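Progress report to the Kalinowski Fund
Court reporting project, Homcombe
November 5, 2024

Dear Niloufar,

You asked me to keep these short and I'm going to fail again, sorry. It has been a busy stretch and the Gondurer case has eaten most of it, so I'll start there and get to the money further down.

When I last wrote, in June, the Gondurer directors had been charged but we knew very little beyond the charge sheet. They've now had their plea hearing. Both men pleaded not guilty to everything: the fraud counts, the false invoices, and the one about paying the warehouse manager to keep a second set of books. The trial is listed for the spring. Ataahua Pomare was in court for all of it and filed from the corridor before the agency had even got a line out, and I'm still rather pleased about that.

The prosecution opened up more at that hearing than we expected. We can report that the invoices at the heart of it came from Sitero, the haulage firm, and that Sitero is treated as a victim and isn't accused of anything. We'd been careful on this point from the start (there were some very loose posts on the local forums in the summer) and I'm glad we were. Sitero's solicitor wrote to us once asking for a wording change in the second piece. Oisín Phelan looked at it, thought they had a fair point, and we changed it the same afternoon with a note at the bottom of the page.

What we can't report yet is longer than what we can. There's an order in place covering one of the witnesses, and the judge has asked for nothing to be published about the related tax matter until the jury is out. Reinaldo Fagundes has drawn up a sheet of what's safe and what isn't, and it's pinned inside the story template so you can't start a new piece without scrolling past it. We've had one near miss, a headline that said a bit more than the copy did. It was caught before it went up.

The magistrates' court side is less glamorous but it's what most readers come for. We've kept up our six sitting days a month, apart from August when two of us were off at once and we only managed four. I know the grant says six, so that's a miss and I'd rather you heard it from me. We made up one of the days in September and the other one last month.

Readers seem to like the plain weekly round-up best: who was in, what for, what they got. It's the first thing people mention when they stop me in the street, usually to complain that their neighbour was in it or that he wasn't. The email version has passed 800 subscribers. We'd said 600 by the end of the year, so I'm very happy with that! 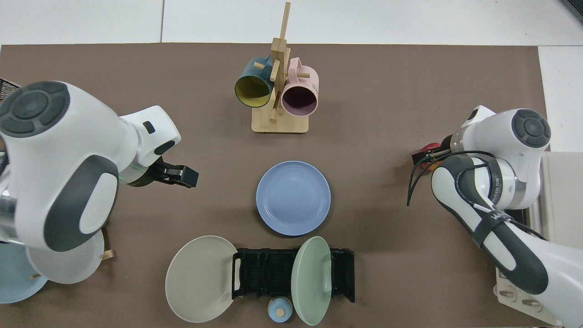
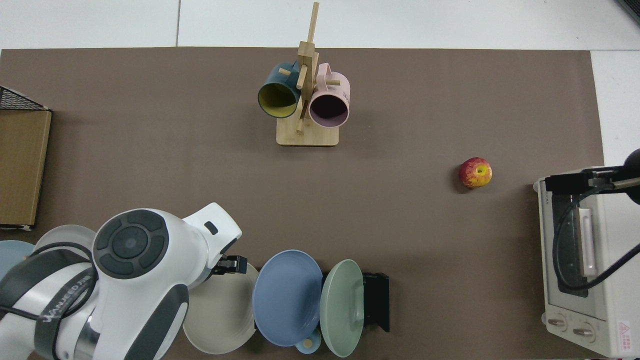 Robot arms over the brown mat (first picture); mugs on their stand, with the apple and the toaster oven (second).

Training next. Natanael Lopes finished his media law course in September and passed, and he's now covering hearings on his own. His first solo job was a licensing appeal that was meant to take an hour and went on until the building closed. He came back with good notes and a sore hand. His shorthand isn't quite at the speed he wants, so he's carrying on with the evening class, and I've put the fee through the training line as we agreed.

We also ran the open session on how to read a court list, which was in the plan for the spring and slipped. Eight people came. I'd hoped for more, but they stayed well past the end and asked better questions than I get from most editors. Two of them have since sent us tips, one of which turned into the story on unpaid compensation orders. That story is worth a look if you missed it. The council hasn't answered our follow-up questions and I'll be chasing them again next week.

On the money, we're a little under on travel and over on legal reading. The overspend is all Gondurer. Every piece on that case goes past an outside lawyer before it's published, and the bills add up faster than I'd guessed when I wrote the budget. I'd like to move the unspent travel money across to cover it, if the fund is happy with that. I haven't moved anything yet. The spreadsheet is attached separately and Reinaldo can talk you through it, he understands the formulas and I only pretend to.

Some things that haven't gone well. Getting documents out of the court office is still slow. We ask for the same three or four things each time, in the form they like, and sometimes they arrive the next morning and sometimes we're still waiting a fortnight later. I've written to the office manager and had a polite reply. The searchable archive is also behind. The old stories are in, but the search box can't cope with surnames that have accents in them — Oisín found this out by looking for his own — and the fix is on the list for after Christmas.

We had two complaints, both about the round-up. One was a wrong street name, corrected the same day. The other came from a man who wanted his drink-driving conviction taken down, and we said no and explained why. He's written again and we've given the same answer.

Between now and the next report the plan is to keep the magistrates' days going, get the background piece on Gondurer written and lawyered so it's ready for the verdict, and run a second open session, this time in the evening. Ataahua will lead on the trial itself with Natanael as cover. If it runs past its slot we'll be stretched, and I may need to come back to you about freelance days. I'd want to have that talk before the trial starts, so could we find half an hour in the new year?

Do ring if anything here needs more detail.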